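Bench notebook, March, morning

Dell tower from the Bratville office, side panel off, lying on its side on the slotted table. The Stirnia sheet has it down as bought in 2017 with one 1000 GB drive fitted. No other history came with it. Zewditu Tekleab signed it in and put it on the shelf last month, and I got to it this morning.

Plan for today was the drive bays and the cables that go to them. Everything on the board side stays as it is until the parts list comes back from Flolden.

Caddies first. They are blue plastic and flex when you press the sides together. If a drive sits slightly crooked in one, the caddy starts into the bay fine and then binds partway. Best way I know is to seat the drive in the caddy on the bench, press all the corners down, run a thumb along both edges, then offer it to the bay at a slant and level it as it goes in. Don't push on the label side of the drive.

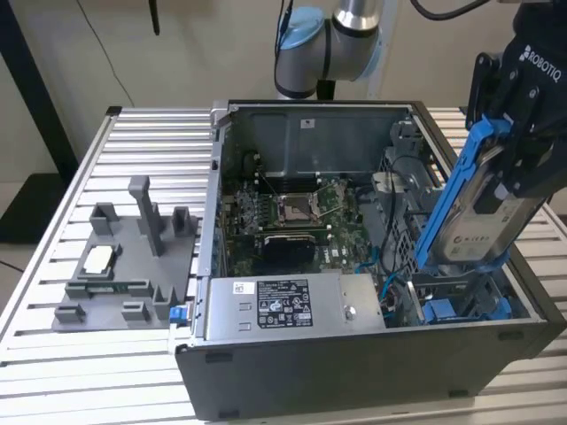

3.5-inch drive in its blue caddy, at the bay end of the case.

Cables next. The blue SATA cables come from the board past the power supply to the drive side, and the black ones loop in front of the cage. The loops are what get caught. Before any caddy goes in, pull the black cables toward the board and hold them there. I used to tape them back with masking tape, but it leaves gum on the insulation and Bartoš asked us to stop. The reusable ties in the second drawer are fine, put on slack.

Check the plug ends of the SATA cables too while there is room. Some of the ones we get have a metal clip and some have none, and the ones with none work loose in the van. Anything that wiggles gets swapped and the old cable goes in the scrap box, not back in the cable drawer – I found three bad ones in there again. 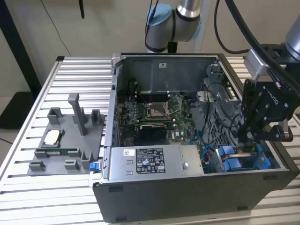
Do the caddies need to go back into the same bays they came out of?
For a plain single drive the bay makes no difference as long as the data cable goes to the same port on the board. For a pair set up together, mark each caddy with its bay before pulling it and put them back the same way.

Processor socket is empty with the bracket up. I don't have a record of who took the processor out or where it went. Asked Zewditu, she is going to look through the Stirnia returns. Until then, nothing gets set down inside the case near the socket, no screws, no ties, no driver. Bent contacts mean a new board, and we are not getting a new board for this one. I've asked Flolden for a plastic socket cover. They sell them in bags of 1000, which is silly for us, so I asked if they would send a handful loose.

Power supply stays in. The label on top is a black one with the usual certification marks, and the barcode sticker is to the left of it. Leave the barcode sticker on, it's how the sheet gets matched up at the end. Last batch somebody cleaned them off with alcohol and it took me most of an afternoon to sort out which supply belonged to which case.

Dust was light. Short bursts through the cage vents, then a dry brush on the ridged heatsink. No need to take the heatsink off.
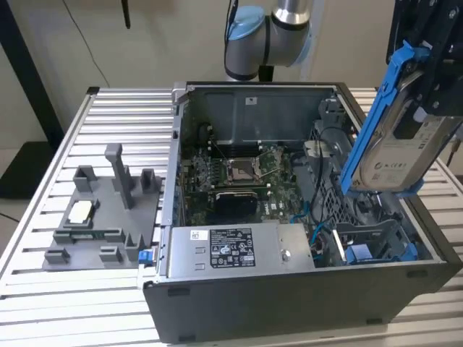

Still to do on this one

Find the processor, or write it off and put a request in.

Label the data cables at the board end. White tape, pencil, port number.

Test the latches on all the caddies. Squeeze, slide, let go, tug. I've allowed 2 spares in the order in case one has lost its spring.

Write the bay order on the inside of the side panel before it goes back on. Grease pencil shows up well enough on the metal.

Route the data cable so it has some slack in it. A loose curve is fine, a tight fold right at the plug is what kills them. 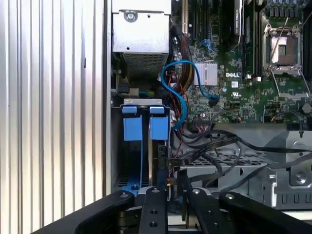
Same goes for the power leads. The red and yellow bundle should lie down beside the supply and stay below the rim of the case, or the panel will press on it when it closes. On the last Bratville tower the panel wouldn't latch and I blamed the latch for far too long before looking at the wires.

Memory I'm leaving for the board session. Same for the battery.

Zewditu wants the bench clear by 4 for the Bartoš delivery, so the tower goes back on the low shelf with the panel resting on it, not latched. Sheet is clipped to the shelf. Screws are in the lidded tin with BRATVILLE on the tape.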